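February, sim notebook, Plornik perception
start 9:40, Ayana on the planner side, me on masks + depth

Picking up where we left it. Floor segmentation in the Hadgu apartment still leaks onto walls, and the place-target sampler happily eats whatever it gets. Goal for today: get the free-floor mask clean enough that Mesfin can rerun the tidy-up task tonight without babysitting it.

Resolution is 384 on the short side, same as last run. Seed fixed. Lights as they come from the scene file, did not touch.

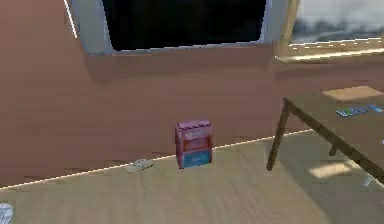
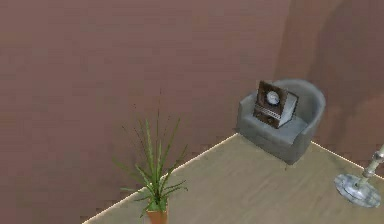
Both from the Hadgu scene, same session, brown walls and pale floor in each.

So the leak. I had been blaming the segmentation head for a week and I now think most of it is the plane fit. RANSAC grabs floor, fine, then the inlier band is wide enough that the bottom of the wall comes along with it. Narrowed the band, wall strip gone in most views. But then the far floor drops out too where depth gets noisy. Tried making the band grow with range. Better. Not done.

Second thing, normals. Were computed on raw depth, before the filter!! No idea how long it's been like that. Git blame says me. Moved it after the filter, reran the 16 saved views, 11 pass now. Before the change it was 2. So that was the big one and I feel dumb.

The ones that still fail, from looking at overlays:
- sun patches on the floor get split off as their own region. Color term in the merge step is too strong, it should barely count once the normals agree
- thin flat stuff on the floor gets swallowed into floor. Height threshold is too high for paper or cloth or whatever. If I drop it the noise comes through as little islands everywhere
- plant leaves. Depth between leaves is garbage, planner sees a solid blob bigger than the pot, refuses any path near it

Ayana says the blob is fine for her, conservative is fine near plants, leave it. OK leaving it.

Merge weight: turned color way down, sun patches merge now. Have not checked whether it hurts rugs, there are no rugs in the test set. TODO get rug views from the Kivimberg scene, Mesfin has it on his machine.

11:15 tried the height threshold with a min-area filter after it. Kills the islands but also kills small real objects, obviously. Went back. Maybe accumulate over a few frames before deciding, noise should move around and a flat object should not. Wrote a quick version, slow as hell, python loop. Vectorize after lunch.

after lunch
Vectorized. Fast enough. Accumulator needs camera pose and I was passing the pose from the previous tick, so edges came out doubled. Took me an hour to see it. Fixed. Flat objects survive now in the views where they failed before, I want to look at more before I beleive it.

Planner: Ayana found the goal sampler was picking points in reach of the base but under furniture. Arm can't get there from above. She's adding a clearance check straight up from the sampled point, uses the same point cloud so no new topic. Until that is merged, run with the flag sample_open_only or you get timeouts and think it's perception again. (It was not perception again.)

Also the Monside export still writes floor labels with the old ids. The loader maps them quietly, I'd prefer it yelled. Put in a warning for now.

Open:
- rugs, see above
- range-dependent band is hardcoded, move to config
- test for filter order so this dosn't happen a second time
- Mesfin: pull before tonight's run, the normals change is on main, accumulator is still on my branch, don't mix them up

Left the rerun of all the saved views going with the accumulator on, logs in the usual folder.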